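Pirkside shared workshop - hand gripper notebook, second pair of fingers
27/01/2023, written up by Gemma 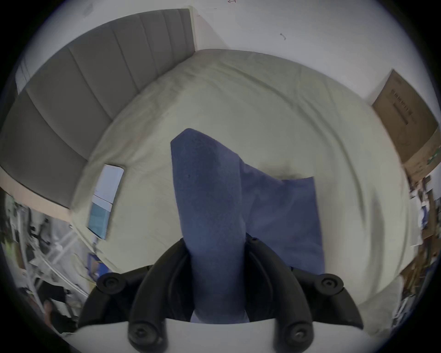 I meant to write this up properly as I went along and of course I didn't, so it's all going down in one go with a cup of tea, and Poppy can correct me in the margin where I've got her bits wrong (she will, and she'll enjoy it).

Where we'd got to: the first pair of fingers, the straight ones from September, were fine on anything with a bit of stiffness to it and hopeless on cloth. They met at the tips and nowhere else, so a towel would come up an inch and then slide out sideways as if it had somewhere better to be. Poppy had been saying for weeks that we wanted a curve, so that the fingers come in over the fabric and gather it before they close. I had been saying for weeks that a curve would be a pig to print. We were both right, I think, although she was right about the more useful thing.

The new fingers are black, nice and thick, and they arch inwards from the white base plate. I kept the plate from the last version, partly out of laziness but mostly because the holes in it are good and I didn't fancy drilling another. Everything is held with the round black knobs, 4 of them, so you can slacken things off by hand without hunting for the hex key. I can't tell you how pleased I am about this. The hex key spent most of the autumn under the bench.

Print notes, for whoever does the next pair: the first left finger split along the layers just above the root when I squeezed it hard. I turned the part on its side, put more walls in and slowed the outer wall down, and the second one has held. It does mean supports all along the inside of the curve, and they leave a rough patch that wants a good going over with the file. I left a little of that roughness near the tips on purpose, as it seemed to help with towelling, but I haven't tested smooth against rough side by side, so please don't quote me.

Cloth trials were done on the bed, with the blue towel. A mattress gives under the fingers in a way the bench never does, and that matters more than I'd expected. On the bench you come down, stop dead, and know exactly where you are. On the bed you push, the sheet and the mattress sink together, and by the time you close you may have picked up a fold of green bedding along with your towel. Coming down more gently and closing a touch earlier sorted most of that out. Poppy has a lighter hand than me and hardly caught the sheet at all.

The best grips were the ones where the fingers gathered a good thick bunch and it came up as a sort of twisted column. Pinching near a corner ought to be better for folding later on, but it's fussier, and I kept getting a mean little scrap of cloth that I didn't trust. More practice needed, or a narrower tip, or both.

I logged 121 picks altogether before my wrist complained. The sheet is in the Utov folder with my remarks in the last column, some of them rude. Poppy wants us to get to 3000 before we try teaching anything from it, and I have asked her whose wrist she is planning to use.

Still to do:
Shorten the trigger travel, as it's too long for my hand and much too long for Poppy's.
Check the small screws in the fingers after every session and put a dab of threadlock on them.
Ask Grabner whether they'll sell us the soft pads in a small bag, as we only want 2 and not a boxful.
Try the Kollus springs, which have been sitting in the drawer since we ordered them - I'd like a lighter return if we can have it without the fingers going floppy.
Print a spare left finger, on its side this time, and write LEFT on it.

Poppy has the gripper until I'm next in. The files are in the usual place, and the newest one is the one with "curve" in the name. Please ignore "curve final", it's older and the holes are wrong.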